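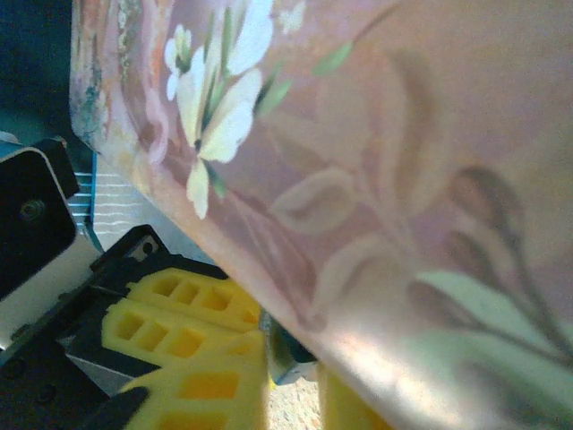
How do I fold and store a big slippery floral bedspread?

Loan Khương
Posted in Bedding and Linens, 893 views

Hi all! I finally treated myself to new bedding in May and I am completely in love with it. It's a dusty pink with a bit of a satin look, white flowers with green leaves, and some fainter flowers in the background that you only notice once you get close. The rolled edge goes all orange and rust and cream, almost like somebody painted it. I could look at it all day.

The trouble starts when I take it off the bed. I have a second set I swap in, so the pink one has to live somewhere for a few weeks at a time, and I can't get it to stay folded. I line up the corners, I get two folds in, and then the whole thing slides off itself and I'm holding a big pink armful of nothing in particular. Rolling goes better, but the roll gets fat on one end and then it won't fit the shelf.

The shelf is in a hall closet (an old Dadham one that came with the apartment) and it isn't deep. I tried one of those bags you suck the air out of and the bedspread came out with creases so sharp that they ran straight through the two big white flowers. They did come out in the end, but it took days and I was so annoyed with myself.

So, for those of you with satiny bedding: do you fold or roll? Is there a trick to keeping it still while you work? And does the print fade if the closet door stays open and it gets afternoon sun? I'm on my own for this job, so anything that needs a second pair of hands is out, sadly.

Đức Châu
Member, 397 posts

Oh, I love this kind of bedding, and you can absolutely do this alone! I've got a satiny quilt from Omton that behaves exactly like yours, and I fought with it for a whole winter before I worked out a way that suits me.

Use the bed. Don't hold the thing up in the air and try to match corners, that's where it gets away from you. Leave it spread on the mattress with the pretty side down and smooth it from the middle out with your forearms – hands are too small and they leave little ridges. Then bring the left side over to the middle and the right side over to meet it, so the two edges touch but don't overlap. Now you've got a long strip, and all the folding from here happens in one direction.

Lay a plain cotton sheet on top of that strip. An old one is best, the more washed the better. Satin against satin slides, satin against cotton mostly stays put. This was the thing that changed it for me!! Fold the sheet in at the sides so it's the same width as the strip, then start at the foot of the bed and roll toward the pillows, loosely, with a knee up on the mattress to keep things from wandering. Every couple of turns, stop and pat both ends in. If one end is getting fat, you're pulling harder on the other side than you think. Unroll one turn and go again, it only takes a second.

When you get to the end, tie it with something wide and soft. I use two strips cut from a pillowcase. String or elastic leaves a dent that's very hard to get out of satin, and hair ties are even worse, ask me how I know.

For a shelf that isn't deep, turn the roll so it lies along the shelf and not front to back. If it's too long for that, fold the strip once the short way before you start rolling, and let the fold be loose. You get a shorter, fatter roll and it sits nicely next to towels.

I would skip the air-suck bags for good on this one. If it has any kind of filling, it needs some puff, and the shine makes every crease show up double. A big cotton pillowcase is all the cover it wants. Mine goes in a king-size one with the open end tucked under.

On the sun: yes, I'd keep that door shut, or at least put the roll in its pillowcase with the closed end toward the light. Pinks go first in my house. I had a rose-colored cushion on a window seat and one side turned the color of weak tea.

If you do get creases again, hang it over the shower rail while you have a hot shower, then lay it back on the bed and smooth it with a dry hand towel. I'd try that well before any iron. And check the tag for the wash instructions too, some of these are fussier than they look.

Please tell us how it goes, it sounds gorgeous!

Plivance
New member, 3 posts

just fold it in big squares and put it under the other bedding, the weight holds it. works for me

Đoàn
Moderator

Good advice from Đức. I'd go easy on putting weight on top if it's padded, though a couple of sheets won't hurt anything. One small addition: refold it along different lines each time it goes away. With the sets swapping every few weeks that's easy to remember, and the same fold won't keep landing on the same flower.

Wash and dry it fully before it goes in the closet, even if it looks clean. Body lotion is the usual cause of those yellow marks people write in about, and they only show up later. There's a longer thread on stored linens in the Laundry section, over 1,000 replies by now, and the first few pages are the useful ones.

Loan Khương

The cotton sheet!! I tried it this evening and the roll held together on the second go. It's lying along the shelf in a pillowcase with the door shut. I'm using the belt from an old bathrobe to tie it, which seems wide enough. Thank you all so much, I'm off to find that laundry thread.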